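Can a party pull out of a local coalition agreement without a vote of its members?

Posted in Local Government and Parties

We have a district council with 23 seats. After the last election no party had a majority, so two parties and a small residents' group signed a coalition agreement and split the chair positions between them. I'm a paid-up member of the smaller party. In March our council group leader told the local paper that we were leaving the coalition over the Rornmont Road housing plan. The branch has 600 members and none of us got a ballot or even an email before it was in the paper.

When we joined the coalition there was a members' meeting and a show of hands. I assumed leaving would work the same way. I asked the branch secretary and was told it is "a group matter," meaning the councillors decide by themselves. There are six of them, and I hear the vote was not unanimous.

Does anyone know how this normally works? Is the agreement itself binding in any way? And do the chair positions go back to a vote now, or do people keep them until the end of the year? I would like to have my facts straight before the branch meeting, which starts at 7 p.m. and usually runs out of time before members get to speak.

Hashini Weerasinghe
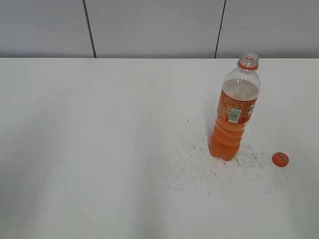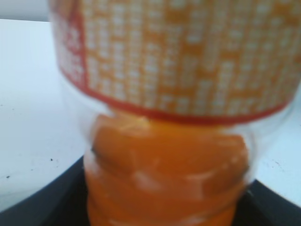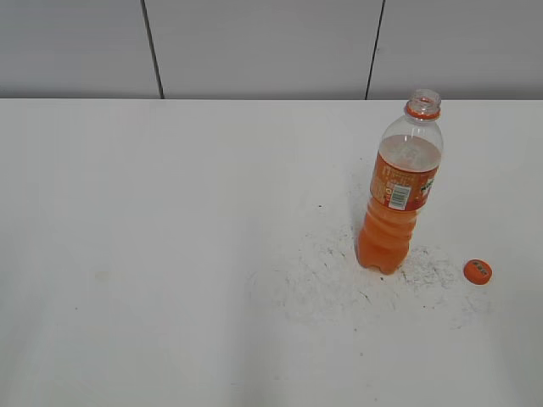 Orange drink bottle, three views.

Kanagaratnam

You are mixing up three different sets of rules, which is easy to do.

First, the coalition agreement. In most places this is a political document and not a contract. The parties sign it, it may be published, but a court is very unlikely to make anyone stick to it. If one side walks away, the agreement is over in practice. Check whether yours has a notice clause. Some say that a party has to give notice in writing and meet the others once before leaving. Breaking that clause has no legal effect as far as I know, but it does give you something solid to raise at the meeting.

Second, your party's own rules. Look for two documents: the branch rules and the standing orders of the council group. They are separate. Often the branch rules say members must be "consulted" on entering a coalition and say nothing at all about leaving one. If that is how yours read, the secretary is probably right that the group could decide. If the rules say members must approve "any arrangement with another party or change to it," then you have a good argument that leaving was a change. Get the exact wording and the date it was last amended. People quote old versions all the time.

Third, the council's rules on chairs. Chairs are appointed by the council, so the coalition ending does not remove anyone. They stay until they resign, their term ends, or the council votes them out in whatever way its procedure rules allow. In my area a motion to remove a chair needs written notice and a set number of signatures. Your council's clerk can tell you what applies, and you don't need to be a councillor to ask.

For the meeting, I would send in a written motion before the deadline for the agenda. If you wait for "any other business" you will likely be told there is no time. Ask for a members' vote on leaving, or if that is too late, a rule change so that next time there has to be one.

Zallness

Same thing happened in my town. They left, then they rejoined four months later with the same chairs. Members were never asked either time. I stopped paying my dues after that.

Steneo

Mostly agree with the first reply. One thing to add about the numbers. With 23 seats you need 12 for a majority, so the first thing to work out is whether the remaining coalition partners still have 12 without your six. If they do, not much will change apart from who gets the chairs next year. If they don't, expect each large vote to be negotiated one at a time, and the budget will be the hard one.

Also, ask for the minutes of the group meeting where the decision was made. They may refuse, because group meetings are usually private, but the branch chair is sometimes allowed to attend and can report back. Ours had to report to members within 36 days. That was a local rule and yours may be different.

I would keep the housing plan out of your motion. If you bring it in, the whole evening will be spent arguing about Rornmont Road and the question of who decides will get dropped. Stick to the procedure and you may get support from people on both sides of the plan.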